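Itstead open day, 2009-11-14

The Wada building covers 900 square meters, with the test kitchen at the back. Miyuki Matsuda led our group and kept to the dishwashing bench – soil types, rinse volume, racking. Her log for the Gilura trial runs to over 300 entries.

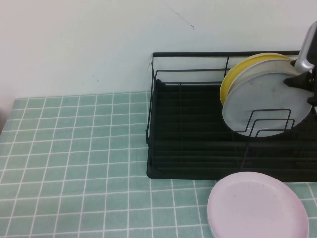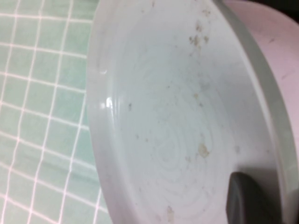
Black wire rack with drip tray; white bowl with brown residue.

The Fuvero talk followed and lasted 40 minutes. Slides were not handed out. Parking is on the north side.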